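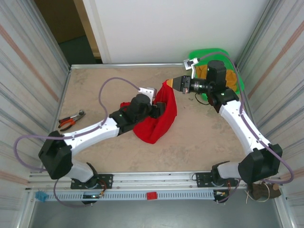 Gerardo Fiore wrote:
I'd stop balling them up. A red cloth left bunched sets its creases overnight, and then you're ironing all 33 before the December dinner.

Search this forum Go
Filed under: Laundry & Linens > Folding
Print this thread | E-mail to a friend

betby512 wrote:
Disagree. Cotton comes out fine if you shake it twice and lay it flat. I haven't ironed a napkin in two years.

Amber Whiteley wrote:
Depends on the cloth. My Leite ones relax on their own, the Eltora ones don't - those I fold in quarters as soon as the dryer stops.

Gerardo Fiore wrote:
Quarters leave a cross in the middle. Thirds, then in half.

betby512 wrote:
Thirds never come out even for me. And it's a cloth, it's going on somebody's lap.

Amber Whiteley wrote:
I'll try thirds on the Eltora ones - the drawer is shallow, so it may not work. Will post back after the next wash.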